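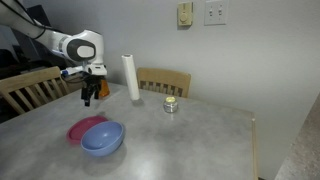
What happens to the people on a shift when part of their work goes to a robot arm?

At Ferkance they mostly stay on the same shift and do different parts of it. That was the answer I got from everyone I asked during the October open day at the Skenthorpe site, and it matched what I saw on the floor.

Ferkance runs a central kitchen and dish service for canteens. Skenthorpe handles 1,000 place settings a day, which come back by van after lunch and have to be cleared, washed, sorted and packed for the next morning. The tour started at the loading door at 2 in the afternoon, when the vans get in. We were given hairnets and shoe covers and asked to stay behind the yellow line.

The sorting hall is louder than I expected. Most of the noise comes from the washers and the dryers, and the arms are quiet next to them. There are 4 arms on the line, all bought through Marar, a dealer that also does the servicing. They lift plates and bowls off the belt and set them in racks. Bowls that arrive nested are still a problem. The arm stops, a lamp comes on, and someone walks over and pulls them apart by hand. I saw this several times while our group stood there.

Before the arms came in, each sorter stood at one spot for the whole shift. Wrists and shoulders were the usual complaint. Now the sorters change places every hour between the belt, the inspection table and packing. One woman who has been there since the site opened told me her shoulder is better but the day feels longer, as there is less talking at the belt than there used to be. Another said he likes inspection and would do it all day if they let him.

Pay was the question most visitors wanted to ask. The guide said that sorters who complete the Akodier course get a higher hourly rate. Akodier is the software that runs the line, and the course covers restarting an arm, clearing a fault and teaching it a new dish. Not everyone has signed up. Two people on the late shift told me they would take the course if it were held during working hours - at the moment it is in the evening.

Nobody was let go when the arms were installed, according to the guide, but people who left afterward were not all replaced. I asked how many and she said she would have to check.

The tour ended in the staff canteen with coffee and a sheet to write comments on. I wrote that the course should be on paid time. The next open day is in the spring, and places have to be booked through the front office at Skenthorpe. Parking is behind the building, next to the van wash.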